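How to run a home-robot demonstration at your open day

We put on our first robot open day at the Stolgate workshop in September, and it was brilliant fun, but we learned a lot of it the hard way. If you have a humanoid and a bit of floor, you can do the same. These are the steps we follow now.

Step 1: Choose one household job

Pick something every visitor has done themselves. Laundry is ideal - people know straight away what the robot is trying to do, and they start cheering it on before it has picked anything up! We tried a tea-making routine first, and most of the crowd couldn't see past the robot's elbow.

Write the job down as one short sentence and put it on the sign-up sheet. Ours said "Tidying up on wash day".

Step 2: Set up the room

Furnish it like a home. A bed, a wardrobe and a washing machine do far more than a row of benches, and children especially love seeing a robot in an ordinary bedroom. Keep the middle of the floor clear apart from the things the robot will handle.

Mark where the basket goes, right on the floor if your landlord allows it. Somebody will move it between runs, and you'll want to put it back quickly.

Lay the cable last. Bring it away from the robot in one wide curve, on the side where the visitors are not standing, and walk the route yourself before you open the doors.

Step 3: Start with something light

Begin with a thin plastic bag. It weighs next to nothing, but it crumples and flops differently every time, so it's a lovely test of the fingers. Have the robot pinch it and lift it out to the side at shoulder height, where the back row can see it too. Then pause and let people look at the hand for a moment. This is when the good questions come.

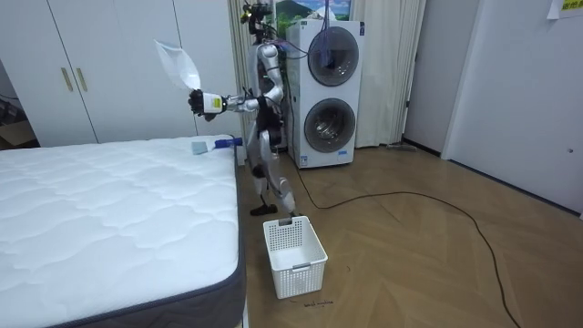

Step 4: Keep the groups small

We take groups of up to 12 and give each one some 20 minutes. Stand them behind a tape line 2 metres from the furthest point the arm can reach, and have one person on the stop button who does nothing else. They shouldn't be answering questions, however tempting it gets.

Three runs per group is plenty. Let the robot fail if it fails. Our visitors clapped louder for a second try than for a clean first one.

Step 5: Leave time for a chat

Allow 60 seconds of quiet after the last run, with the robot standing still, before you invite questions. Have a spare basket and bag on a table so people can try the job with kitchen tongs (much harder than it looks, and a big hit with the grown-ups).

Before you pack up

Switch the robot off at the main control, coil the cable and check the floor marks are still readable for next time. Charge the spare batteries for the microphone as well. We forgot.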